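Search products
Search
All categories

Bustelach Portable Line Marker, 12-Volt

Posted 18th September by the Bustelach product desk

The Bustelach is a walk-behind line marker for natural grass fields. It sprays water-based marking paint from a tank through a single nozzle set between two adjustable guide discs. It is built for schools, parks departments and clubs that mark football, soccer and lacrosse fields on a weekly schedule and do not want to keep a gas engine in the storage shed.

Pump and power

The pump is a diaphragm type driven by a sealed 12-volt battery mounted low on the frame, behind the front axle. A regulator holds spray pressure steady as the battery drains, so line density at the end of a session should match line density at the start. When charge falls below the cutoff, the pump shuts down completely. It does not drop to a lower pressure. The charger plugs in at the rear of the battery box and can be left connected between uses.

A full charge covers the yard lines, sidelines, end lines and hash marks on one football field, with capacity left for a practice area. Cold weather shortens this. Store the battery indoors in winter and charge it before the first use in spring.

Line width

The guide discs slide on a keyed shaft and lock with a thumb screw. The standard setting is four inches, and the discs can be moved out to six for boundary lines. Set both discs the same distance from the nozzle. If one is farther out, the line will be heavy on one edge and feathered on the other. Wipe the inner face of each disc every few passes, as dried paint on the rim will drag a second faint line through the turf.

Paint

Use a bulk water-based athletic marking paint, thinned as the label directs. Clitari concentrate runs through the supplied nozzle without a change of filter. Pikholm ready-mix is thicker and needs the coarse filter, sold separately. Do not use aerosol paint, oil-based paint or dry chalk. Strain all paint into the tank through the mesh basket, including paint from a newly opened pail.

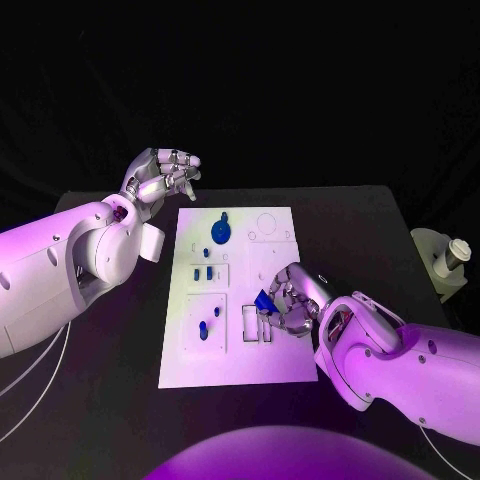
Yoshida wrote in after a full preseason with the machine to say that the frame tracks straight on level ground but pulls downhill on a crowned field, and that running the sidelines in the same direction each time kept the error consistent enough to correct by hand. We agree with that practice. On fields with a pronounced crown, set a string line for the sidelines and keep the front pointer directly over it. The yard lines cross the crown at a right angle and are less affected.

The front pointer is a steel rod with a short chain at the tip. It folds up for transport. Units shipped before July had a plastic clip that held the rod in the folded position; current units use a spring pin. The spring pin fits the older frame with no drilling and can be ordered under part number 243.

Cleaning

Flush the system after every session, even if the machine will be used again the next day. Empty the remaining paint back into its pail, add clean water to the tank and run the pump until the spray is clear. Remove the nozzle and soak it. Do not clear a blocked nozzle with wire, which enlarges the opening and widens the spray. For storage longer than a month, run a small amount of pump conditioner through the line and leave the trigger open.

Tires and frame

The four tires are foam-filled and cannot go flat. The frame is welded steel tube with a powder coat finish. The handle adjusts to three heights and folds forward over the tank. With the handle folded, the unit fits in the bed of a standard pickup or utility cart. Lift by the frame only. The tank straps are not rated to carry the weight of the machine.

Service intervals

Check the filter at each fill. Inspect the hose and clamps at the start of each season. Replace the pump diaphragm at 600 hours of run time and the wheel bearings at 1000. An hour meter is fitted next to the power switch.

Supplied with the marker

Battery and charger, four-inch nozzle, fine filter, mesh basket, front pointer, disc wrench and printed manual. Paint, string line, coarse filter and pump conditioner are not included.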